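## 4. Data collection

### 4.1 Collection sites and operators

All demonstrations were recorded in furnished homes, with the owners' things left where they were. We used 15 rooms at two sites, Keltiditz and Parkedau. Operators received a short written guide and one practice session before recording. The guide told them which group of objects to work on and where the objects should end up. It did not tell them which object to pick first or how to approach it.

Each operator worked with the Codurico hand-held gripper, a two-finger tool with a camera mounted so that both fingers stay in view. Because the tool on the robot has the same fingers and the same camera placement, recorded motions can be replayed without changing the viewpoint. Elsie Pryor trained the operators at both sites, and Yavuz Uçar checked the recordings for lost tracking and blurred images.

### 4.2 Small wrapped objects

We gave a separate share of the recording time to small packaged items such as candies and snack packets. In our pilot runs these caused more failed grasps than any other group. Wrappers fold under the fingertips, and shiny film changes its look when the camera moves a few inches. Items in a pile also overlap, so a grasp aimed at one packet can drag the one beneath it.

We collected 406 demonstrations in this group. In 54 of them a second gripper worked at the same table. The two tools were tracked in a shared coordinate frame, and each stream was stored with its own time stamps. We did not remove background objects, and tablecloths with strong patterns were kept in use. Figure 3 gives a view from one tool shortly before a grasp, with a red wrapper between the fingers, more sweets on a flowered cloth, and a second gripper reaching in from the right.

A demonstration was kept if the target was lifted clear of the table and released inside the goal area. Failed attempts followed by a successful one were kept whole, with the failed part labeled. We found these useful in training, as the policy otherwise had no examples of reopening the fingers and trying again. Nearly 30 demonstrations were dropped for tracking loss, most of them recorded close to a window.

Labels for the start and end of each grasp were set from the finger width signal and then corrected by hand in the Afridi annotation tool. When the two operators' grasps overlapped in time, each was labeled on its own stream.

**Figure 3.** View from the hand-held gripper in the small wrapped objects group, with a second gripper at the right.

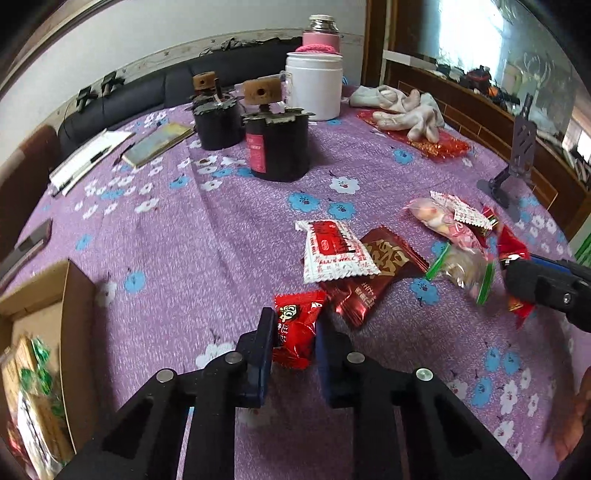 ## 5. Policy training

The policy takes the two most recent camera images and the current finger width as input, and it predicts a short sequence of tool motions. We trained one model on all object groups and a second on the small wrapped objects alone. Both used the same network and the same training schedule.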